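From: Meifang Lei
To: laundry-and-linen list
Subject: Re: Folding pink tops on a hard surface

Shuzhen Dong wrote:
> The Drornau leaflet says thin tops should be folded on stone, never on
> a padded board, and that you get a crisper edge for it. I've switched
> over and I'm getting through 70 an hour. Has anyone else tried it?
> 

Shuzhen, I have read the same leaflet and I'm not persuaded. It was written by people who sell worktops.

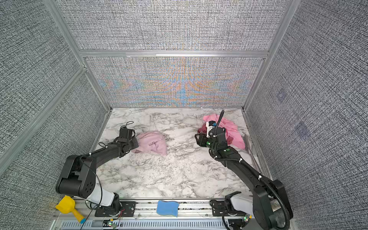

Does a hard top give a sharper fold than a padded one?
Only while your hand is on it. Thin jersey springs back as soon as you let go, whatever is underneath.

I did 12 tops on my kitchen counter and 12 on an old blanket, then stacked them and left them until the evening. I couldn't tell the piles apart, and neither could my sister. The bit that did matter was picking each one up by the top and letting it hang before laying it down. 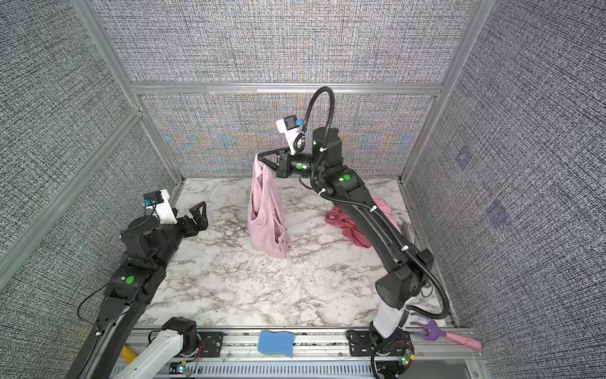

Light pink top held up, hem resting on the marble pattern.

As for 70 an hour, I'd like to know what is being counted. Folded and stacked, or just folded? When we did the July sale at Wei we logged 340 pieces over the whole day,

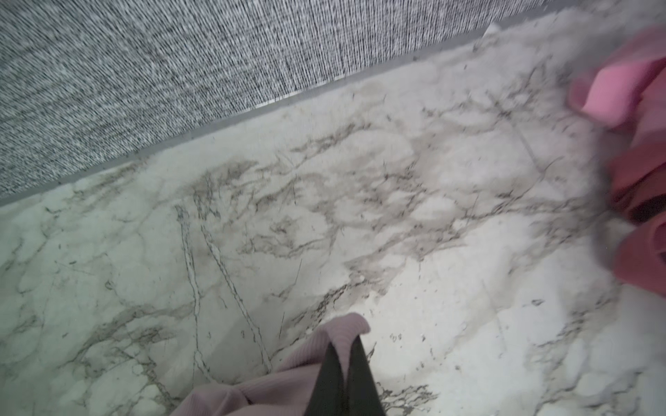
and that was with two of us who have done it for years. Zilar claimed 363 and half of theirs had to be done again.

My other grumble is the veined pattern. Crumbs and specks vanish into it, so you think the top is clean and then find bits on the next pale thing you put down. Give me a plain dark surface any day. I wipe mine between piles, which the leaflet doesn't mention at all.

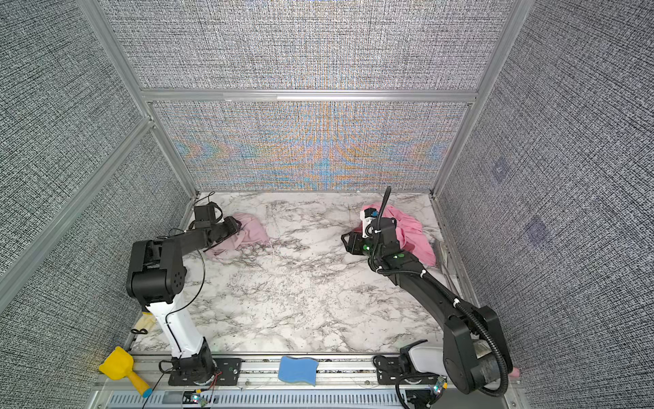 Should two shades of pink go in the same pile?
Keep them apart until they've been through a few washes. The deeper one may still give off colour if it gets damp.

If someone has tried the Skolosell mat and didn't get it free, I'd like to hear. Otherwise I'm staying with the blanket.

Meifang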